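Mechthild Wieser folds her laundry in the bedroom, on the bed first and then on the white table under the fan. She has done it that way since she gave up her job at the dry cleaner's and began teaching evening classes in what her flyer calls "plain clothes care."

"People come in thinking there's a trick," she said. "There isn't one. You need a flat place and you need to sort before you fold."

Sorting, for her, means by weight. Blankets go to one side, knits are folded and kept away from anything with a zipper, and T-shirts are left for last. She does the laundry for a household of four and usually starts at seven in the morning, before it gets warm upstairs.

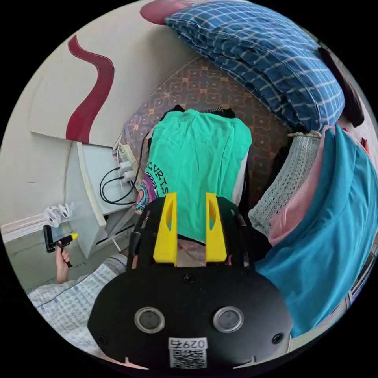

She doesn't mind using the bed for the first pass, but she won't finish a shirt on it. A mattress gives, she said, and the creases you press out with your hand come right back.

"On a table you can feel where the seam is. I lay it down, I pull the hem straight, and I leave it a minute. Then I fold."

The table was bought secondhand for 30 dollars from a neighbor in Demitz. The fan runs in July and August and is off the rest of the year. She used to iron everything, T-shirts included, and quit the year her second child was born.

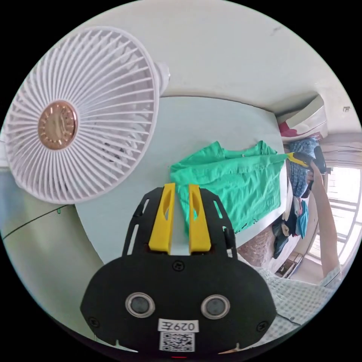

Silvan Hollenstein disagrees with her about the iron. He took the class last spring and still presses every cotton shirt he owns, inside out, on low. "She's right that it's faster without," he said by phone. "I just don't like how it looks."

Wieser has heard this before and doesn't argue. Her one firm rule is about prints. She never folds a shirt through the middle of the design if she can avoid it, and she never irons straight onto it.

"Kids' shirts are the worst for this, the picture is right where you want to make the fold. So you go in thirds. Sides in, then up from the bottom."
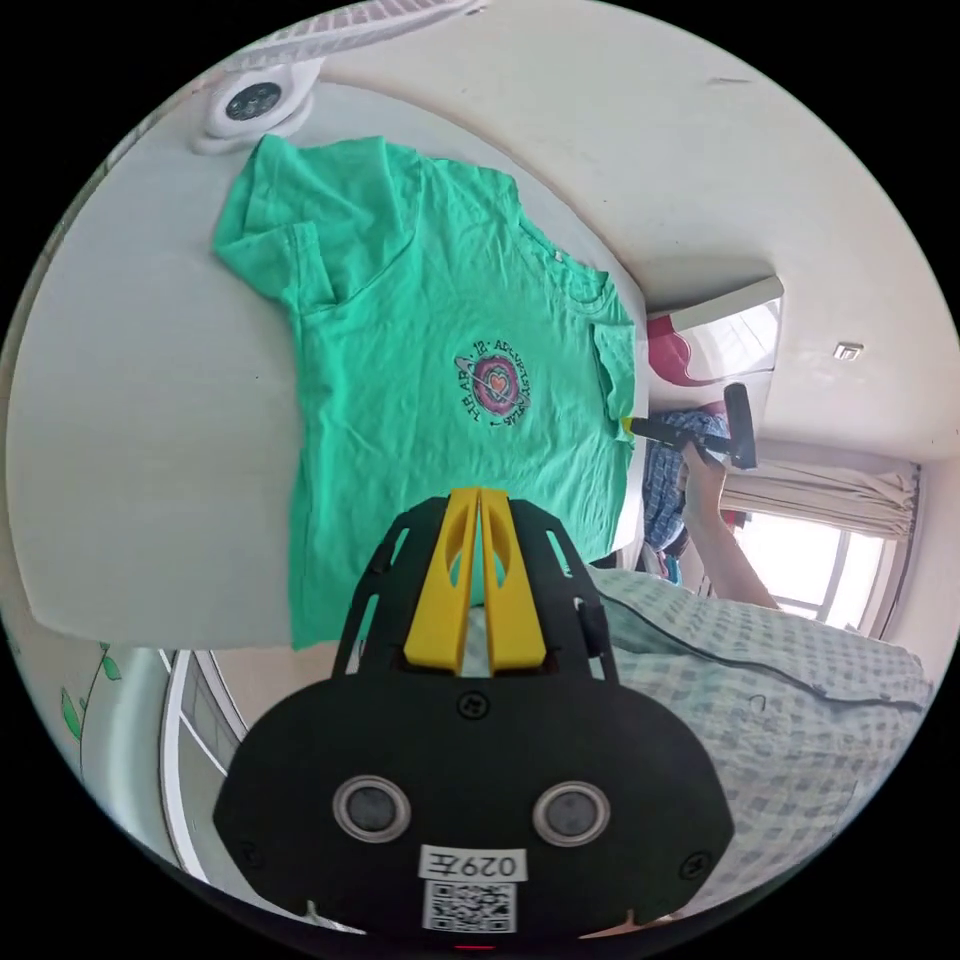
The thirds method came from her mother, who folded towels that way too. Wieser tried rolling for a while, after a student named Ro-un Ji swore by it for small drawers, but went back. Rolled shirts took up less room, she said, and her family pulled out five to get to one.

She also thinks people wash too much. A shirt worn for an hour goes back on the shelf in her house. Blankets are done at the change of season, and knits by hand in the bathroom sink.
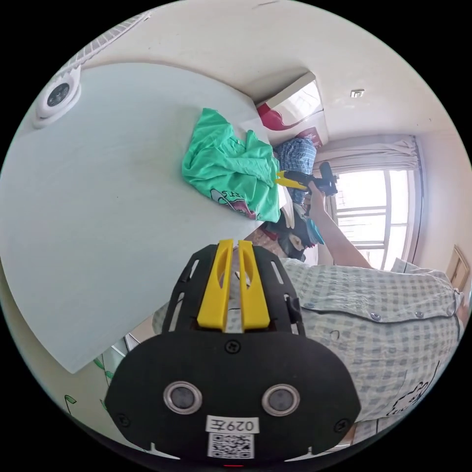 A T-shirt and other clothes on the table by the window.

Her next class starts in September. Students are asked to bring one T-shirt, one sweater and a pillowcase.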